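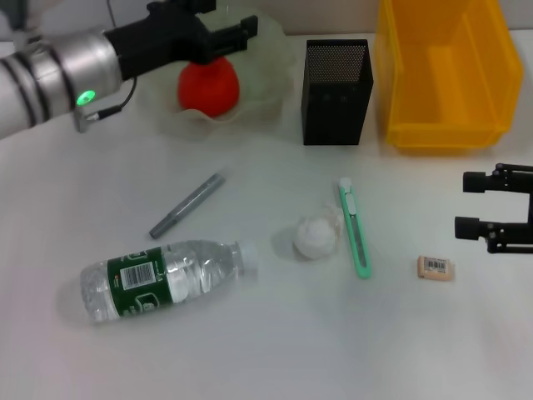
Session 6: Leading a group on the road

Wellero ride leader course. Notes to go with the talk, not a replacement for it. Revised 2020-04-28.

Read before the practical. Bring a pen, the route card from last session and your own pump.

Recap from session 5

Bike check done at the start, every rider, every ride. Tires, brakes, chain, bars, quick releases. Helmets level, straps snug. If a brake lever touches the bar the bike does not go out. No exceptions for "it's only a short one."

Still owed from last time: several of you did the check in a different order each time. Pick an order, stick to it. Front wheel to back wheel is fine.

Group size

Max 13 riders to two leaders. More than that, split into two groups and leave a real gap between them, long enough for a car to pass one group, pull in, then pass the other. A gap of two bike lengths is no gap at all.

New riders: go smaller. With under-12s you want a third adult somewhere in the middle.

Leader positions

Front leader sets the pace, calls turns, picks the stopping places.

Back leader sees everything. Harder job. Put the more experienced person here if you have the choice. Back leader calls "car back" and decides when the group is too stretched.

Agree before you set off how the back talks to the front. Whistle, phone, passing a shout up the line. Shouts get garbled after four or five riders, so keep them to one word.

Pace

Slowest rider sets it. Put them second, right behind the front leader, never last. At the back they are always chasing, get tired, and the group stretches on every hill.

Watch the first climb. That's where you learn what the group can do. On the Taken loop the first climb comes at the water tower, so hold back until you are over it.

After any hill or junction: soft pedal until the back leader calls "all on."

Road position

Two positions to teach.
Side position: out from the curb by an arm's length at least. Clear of drains, glass, gravel.
Center position: middle of the lane. Use it at narrow bits, approaching junctions, past parked cars, anywhere it would be unsafe to be passed.

Common mistake is hugging the curb. It invites close passes and leaves nowhere to go. Second most common is weaving in and out between parked cars. Hold the line, a door's width out the whole way.

Look behind before every change of position. Then signal, if there is anyone to signal to. Then move. Beginners signal first and wobble. Practice the look in a parking lot before you ask for it on a road.

Single file or two by two

Check your state and city rules, they differ. Where it's allowed, two by two makes a shorter group and is easier to pass. Single file on narrow roads with bends.

Changing between them: front leader calls "single." Outside rider drops in behind the inside rider next to them. Everyone does it at the same time, nobody brakes hard. Needs practise. We'll do it 6 times in the lot before we go out.

Signals and calls

Left, right: full arm, held, then both hands back on the bars before the turn
Stopping: palm down and back, plus the word
Hole: point and call it, only if it matters
Car back, car up
Clear: do NOT use this one

On that last one. Every rider checks for themselves. If you shout "clear" the riders behind you go on your word, and by the time the fifth one crosses it may not be true anymore.

Junctions

Left turns on busy roads are the hard part of any route. Options:

1. Turn as a group in the center position, if traffic is light and the group is steady.
2. Go straight across, stop on the far corner, turn the bikes, cross when the light changes.
3. Get off and walk it as pedestrians. Totally fine. With kids it's often the right call.

Decide at the route planning stage and write it on the card. Don't decide while rolling.

If the light changes halfway through the group: front half goes on and stops at the first safe place. Back half waits. Tell riders this at the briefing or someone will run the red to keep up.

Where to stop

Off the road. Driveway, wide sidewalk, gravel pull-in. Never just past a bend or over the top of a hill. Count heads at each stop, both leaders, and compare numbers.

The practical route

Start at the Ó Gríofa parking lot, north end. Out along the river path, left at the school, over the bridge, round the Taken loop and back. 23 stops and turns on the card, each of you leads a section. Swap front and back at the bridge.

Bridge surface is metal grid. Slippery in rain. Straight line, no braking, no turning til you're off it.

If it's icy we don't ride. We do the lot drills and the paperwork instead. The December group lost two sessions this way and still finished.

Loan bikes

Vurkau hybrids, three sizes. Saddle height set before we start: heel on the pedal, leg straight at the bottom, and that gets you close. Gears are on the right hand only. The shifters are stiff, push all the way thru.

Please write the bike number on the sign-out sheet. Last season's log came to 2,677 miles across the whole fleet, and we service by miles, so a blank line is a bike that misses its turn.

If something goes wrong

Stop the group, get everyone off the road first. One leader with the rider, the other with the group. Don't lift an injured rider to "get them comfortable." Call 911 if in any doubt. Location from the route card, each section has the street names.

Flat tire: swap the tube, don't patch at the roadside. Fix the old one at home. Feel inside the tire for the glass before the new tube goes in. Everyone forgets this once.

Fill in the incident form the same day, including near misses.

For next session

Plan a route of your own, one hour at beginner pace. Mark on it: start, stopping places, every left turn and how you'd handle it, one bail-out point. Ride it once before you hand it in, at the time of day you'd lead it. School traffic changes everything.

Read the section on briefings in the course binder. You'll each give one, two minutes, no notes.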